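Write the Rule Where the Hand Is

By Bethel Feyisa

Most of the safety and good practice documents I have read for robot work were written by people looking at the whole cell. You can tell from the drawings. There is a fence, a floor marking, an operator with no face, and an arm in the middle that could be lifting anything from an engine block to a birthday cake. I like these documents more than most people do. I have a shelf of them at home and I have read several for fun (my sister has views on this). But I have come around to thinking that when the work is small, everyday handling, the rules ought to start at the fingertips and move outward, and I'd like to make the case for it.

I came to this through mugs. For the past few years I have helped groups write handling rules for robots that move household objects: cups, jugs, cloths, the stuff of a kitchen counter. The first rulebook I ever worked on, for a group called Trorkard, had 41 clauses. I counted them again this month because I wanted to know how many of them mentioned the object. The answer was two. One said that objects should be "suitable." The other said that unsuitable objects should be removed. Everything else was about the arm, the stop button, the power supply, the sign on the door and who was allowed to sign the sheet beneath the sign on the door.

All of that matters! I would fight anyone who tried to cut the stop button clause. But think about how a mug gets picked up by two stiff fingers. You can squeeze it from both sides, across the widest part. You can go for the handle. Or you can put one finger inside and one outside and pinch the wall, and this last one is a completely different job. The force goes through a thin bit of ceramic instead of around a whole round body. The rim is involved. If there's coffee in there, a finger is now in the coffee. 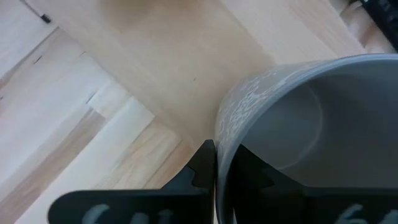
A gray mug with a white speckled pattern, one finger outside the wall and the other at the opening.

A rule that says "grip the mug securely" covers all three of those holds and tells you nothing about any of them. I have sat in a review where two smart people argued for most of an afternoon about whether a run had followed the procedure, and both were right, because the procedure said "grasp" and stopped there. One of them was Gergely Vörös, who has more patience than I do. He finally went to the whiteboard and drew a cup in cross section with a little arrow on each side of the wall. We copied that drawing into the rules the same week. It is still the best clause in the document and it has no words in it.

So my first proposal is plain. Name the hold. For each kind of object, say which holds are allowed, which are allowed only when the thing is empty, and which are out. You need four or five names and you need everyone to use the same ones. We went with "body," "handle," "wall" and "rim," which took one meeting, and I have since heard people use them at lunch about their own cups.

The second proposal is about what "empty" means. It sounds silly until you try to write it down. A mug with a teaspoon of water in the bottom is empty to a person clearing a table. To someone checking a finger pad for wear it might not be. Our current wording is that a vessel counts as empty when a person has looked into it and tipped it over a sink, and the person writes their initials. I'm told this is fussy. It takes less time than reading this paragraph.

The third is about surfaces, and here I will admit to real excitement, because I think surfaces are where small-object rules are weakest and where the easiest gains are. Glazed ceramic with a smooth finish is slippery in one way. Printed or raised decoration can change the feel of it, sometimes a lot and sometimes not at all. Plastic flexes. Cloth does whatever it wants. Most rulebooks I see have one line on surface condition and it says "clean and dry." Good, keep it. Then add a short table: what the thing is made of, whether it gives when you squeeze it, and the highest grip setting you are willing to use on it. At Trorkard the table fit on half a page and it replaced two pages of text that began with "care should be taken."

I have a grudge against "care should be taken." Who takes it? When? A person reading that sentence learns that the writer was worried, and that's all. Every time I find one in a draft I ask the writer what they were picturing, and there is always something. They were picturing a jug tipping because the fingers came down on its lip. Or a cloth getting dragged under a cup and taking the cup along. Write that! The worry is the useful part, and it keeps getting edited out to make the document sound grown up.

There is a fair objection to all this, and I have heard it from people I respect. Rules that go into such detail get long, and long rules don't get read. A manager at Atumico once showed me a handling manual that had grown to 3090 lines. I believed her when she said that no one on the floor had opened it since it was bound. She wanted general principles and trained people, and she wanted the detail to live in their heads.

I agree with half of that. Trained people are worth more than any binder. But the detail doesn't stay in heads, because heads change jobs. And the length of that manual came from somewhere particular: it had a section for every object by name. There was one for the white cup and another for the tall white cup. If you write for holds and surfaces instead, a new cup shows up and you already know its row in the table. Our version for mixed tableware, with holds, surfaces and the definition of empty, runs to 22 lines. People tape it to things.

That brings me to the other half of the work, the place where the objects sit. The rules for a bench are usually housekeeping rules, and housekeeping is a sleepy word. I'd call it staging, and I'd give it the same respect we give to the grip. Where an object stands decides which holds are even possible. A pitcher out in the open can be reached from above. A mug inside a low frame, with a panel over it, can't be reached the same way, so the arm has to come in from the side or the mug has to come out first. If the rules allow one hold and the staging only permits another, somebody is going to improvise.

Labels help here, more than I used to believe. Put a name on the fixture in big plain print, on the side that faces people, and use precisely that name in the written steps. When the sheet says "the rack" and the rack says something else, you lose a little time on every run and, worse, you lose it silently. I would also ask that soft things have a home of their own. A folded cloth a short way from a vessel is fine. A cloth touching the foot of a vessel should be a stop-and-fix, written down as such, every time.
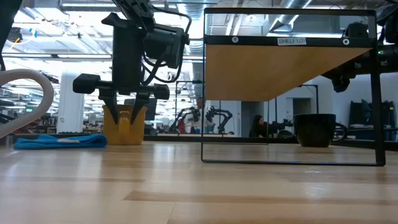

What I Would Put on the First Page

If a group came to me tomorrow with a blank document, I would tell them to begin with one object on one table and write down everything a careful person does without thinking. Look inside it. Check the rim for chips. Turn the handle so it isn't in the way. Move the cloth. Then pick a hold, say its name out loud, and only then talk about the machine. At Kimer they tried this with a new team in October and got through 14 objects in a morning, and the list they ended up with was better than the one I had brought along in my bag. I threw mine out on the train home, very happily.

After the object comes the bench, then the arm, then the people who share the room with it, then the door. Nothing in the usual rules gets thrown away. The stop button is still in there, in bold. The fence, if you need one, is still in there. The order is what changes, and order tells a reader what the writer thought about first.

I'd also leave the last page blank, with a heading that says "Things that surprised us" and a pen on a string. Ranasinghe, a small outfit that does nothing but test fixtures, has been doing this for years, and their blank page has fed more clauses into their rules than any review meeting. Some entries are a single word. One just says "lids," underlined twice, and I'm told that everyone there knows exactly what it means and that the clause is being drafted now.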